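Budgeting for a kitchen gripper set

Price the whole job before you order. The Skarik handset we costed came to 2,494, and the spare pads, screws and a year's service plan added more than 365 on top. Ask for both figures on one quote.

Measure your widest bowl and your narrowest cup, and check them against the maker's stated opening. Do it on the table you'll use, with the mat down.

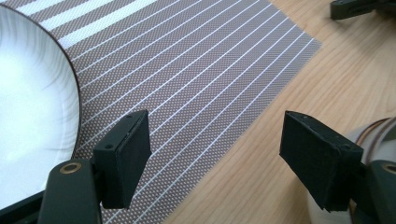 Gripper open over the table, with a white bowl on a striped woven mat.

Pads wear first, so look at the corners monthly and keep one pair in the drawer — Vurimico sells them singly at 127. Put the service date on the calendar. Ours falls in September.

Tia Sowerby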